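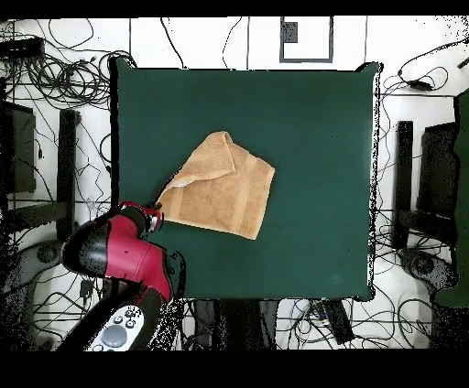 About Numstead Linen

Filed under: Who we are | Print this page | E-mail this page

Numstead Linen washes, folds and delivers towels for motels, swim schools, physios and a couple of hairdressers who have stuck with us through two changes of van. We're a small laundry in Eltden with 37 regular accounts. If you've read a few laundry websites lately you will have met the words "hotel quality" more than once. We've stayed in hotels. We'd like to know which one they mean.

Iolo Mostyn and Mei-kuen Hsiao started the business after running the linen room at a motel and sending back more stock than they kept. The towels came in clean enough. They also came in folded six different ways, so the shelves never closed and the housekeepers refolded half of every delivery. The old supplier called that a storage problem.

What we think about folding

There is a lot of nonsense sold about towels. Softener is the worst of it – it makes a towel feel lovely in the hand and leaves it hopeless at drying anybody. We don't use it. We also doubt most of what gets claimed for scented rinses, and if a customer wants lavender they can buy a candle.

Folding is duller, and we spend more time on it. A towel has a few things to steer by, and a new starter learns those before learning speed. The woven border is the main one. On a tan towel bunched up on the green felt,

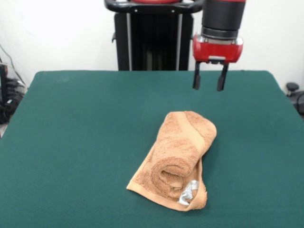

Our first lesson is always finding the ends. Terry cloth hides its own edges once it has been bundled, and people who are sure they can fold will often tug at the nearest bit and hope. The border band is a better guide, the smoother, paler strip cutting across the looped pile, and so is the silvery care label tucked in beside a rolled-up section of cloth. Find those, open the towel out, then fold. Petrică Zamfir teaches this part and has no patience for the trick folds that do the rounds online. Swans are not on our price list.

We looked at the Multura folding course a while back. It cost $283 a head and most of it was about attitude. We passed.

What we don't promise

We won't tell you a towel will last forever, or that ours are greener than the next laundry's. We haven't seen a way of measuring that we'd trust. We will tell you when a towel is past it, and we don't charge for washing one we've pulled out.

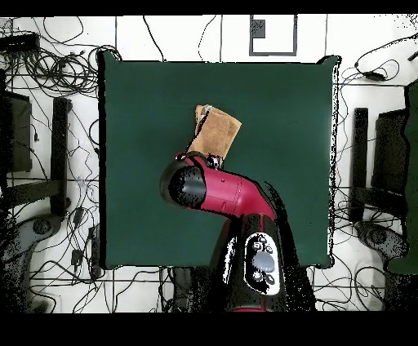

Who you'll deal with

Accounts and complaints go to Lucian Furtună, deliveries to Iulian Ghiță. Minimum order is seven dozen pieces. New accounts open again in September.

Page last changed July 28, 2023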